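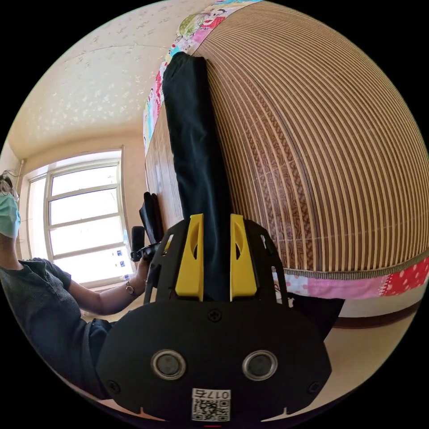
Dark folded cloth held against the striped bamboo mat, near the printed edge binding.

Holow Folding Set: mats and cloths

README, last changed in February

What this is

Holow is a set of pictures and notes about everyday textiles being handled at home: picked up, folded, laid over something, put away. This folder covers the part with bamboo mats and plain cloths. The other folders (towels, bedding, bags) each have their own README and their own item list, and the numbering starts over in each one.

The folder holds 1,000 stills and 72 short note files. A note file covers one session, so most of them go with a good number of stills. Sessions were kept short and were done at the same low table, mornings mostly.

Items

There are 8 items in this folder. The item code is the first part of every file name.

mat-a: large bamboo mat, vertical slats in caramel brown and pale cream, with a colorful printed fabric binding. The print is cartoon-like, with pink, green, red, yellow and white in it. This is the mat in the picture at the top.
mat-b: smaller bamboo mat, one color, plain cotton binding.
cloth-dark: long narrow cloth, dark navy to black. Sorted as "dark" everywhere, since people who labeled it could not agree on navy or black.
cloth-check: kitchen cloth, blue check, hemmed on all sides.
cloth-cream: thin cream cloth, unhemmed on one short side. It frays, so later sessions have loose threads.
runner: table runner, heavy weave.
strap-1 and strap-2: cotton tape for tying a rolled mat. Same length, different width.

Both mats were bought from Hubáček, a household goods shop, and the cloths came out of a drawer. None of the items were washed or ironed between sessions. Soft creases are part of the set and should not be labeled as damage.

Labels

Each still has one activity label and one shape label for every textile in view.

Activity labels: pick, fold, drape, roll, tie, place, none.

Shape labels for cloths: flat, folded, bunched, hanging, upright.
Shape labels for mats: flat, domed, half-rolled, rolled.

"Upright" is for a folded cloth held from its lower end so that it stands up. "Hanging" is for a cloth held from its top end. The two got mixed up in early sessions and were fixed by hand afterward. "Domed" means the mat bulges up in the middle but is not rolled. A mat can be domed with a cloth against it, and in that case both get their own shape label.

If a cloth touches the mat binding, add the tag edge. Do this even when only a corner touches. The binding on mat-a is busy enough that the border between cloth and print can be hard to follow, and people working on outlines asked for a way to pull those stills out.

File names

item_session_number.jpg

When two items are in view, the one being handled comes first and the other is listed in the note file. Use lowercase only - the sorting script treats capitals as a different item.

Known problems

The slat stripes on mat-a give a wavy pattern when stills are made small. Use the full size for anything to do with texture.
The dark cloth loses fold detail in low light. Almost 72 of its stills have the tag lowlight, and you may want to leave them out.
The runner has no tie stills.
Two note files list strap-1 where strap-2 was used. They are marked in the notes and have not been renamed.

Changes

Version 2 adds the edge tag, splits upright from hanging, and drops the old "other" shape label. If you worked from version 1, download the label file again. The pictures are the same.

Contact

Item list and labels are kept by Noelia Aranda at Dromex. Corrections go to her with the file name and the label you think is right. She goes through them on Friday. Outlines and masks are a separate package under the name Bruvirex, with its own README.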